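I've been meaning to write about the quilt for months now, and every time I sit down to do it I end up going back to the sewing room to fix one more corner. So this is me, on a Monday night with a cup of tea going cold, finally getting it down.

It started with my grandmother's fabric. She left behind two big suitcases of it, mostly cotton, lots of indigo, some of it cut from kimono so old that you can see daylight through the folds. I carried those suitcases through three apartments without opening them more than a crack. I was afraid of it, I suppose. You only get to cut a piece of cloth once, and I've ruined plenty of cheap fabric in my time (ask my sister about the curtains!).

What got me going was a class in Soselcombe last January. Hatsue Matsuda was teaching it, and she has a way of picking up your scissors and handing them to you that makes it very hard to keep putting things off. I told her I was saving the good indigo for a special project. She asked me how old I was. I told her I was 57, and she just nodded and went to put the kettle on, and I cut the first strip before she got back.

The pattern is a plain one, squares and half-squares, 100 blocks in a ten by ten layout. I thought about doing something fancier and even bought a booklet of Morikawa patterns, which are gorgeous, all those curves and cranes, but my grandmother liked plain things and the fabric is busy enough by itself. I pieced the blocks by hand in the evenings, and that took me through the rest of the winter, all of spring, and a good stretch of summer when it was really too hot to have anything on my lap.

I did make mistakes. Eight of the blocks came out smaller than the rest because I'd switched rulers partway through, and I spent a whole weekend picking them apart and adding a narrow strip of gray down one side of each. I was so cross about it at the time – and now those are the ones people point to when they see it. My neighbor thought I'd planned it! I let her think so for a minute or two.

For the batting I went with cotton, nice and thin, and I'd do that again. The thread was another story. The first spool I tried kept fraying in the needle, and I must have rethreaded it every few inches until I gave up and went back to my old faithful, which I buy in navy whenever I see it. If you're hand quilting for the first time, wax your thread and keep your lengths short, no longer than your forearm. I know it's tempting to cut a great long piece so you don't have to stop as often, but it will knot on you every time.

The binding is what I'm working on now. I have two sides done and two to go, and I'm taking it slowly, partly for my fingers and partly because I'm a little sad to be finishing.

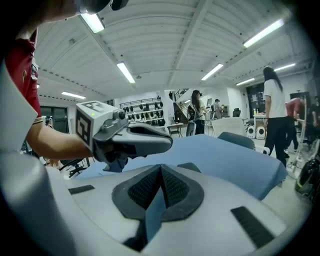
There's still most of a suitcase left, though, so I'm already thinking about a small one for my niece, with more of the reds in it this time. I'll post the finished quilt once the last corner is turned and it's been through the wash.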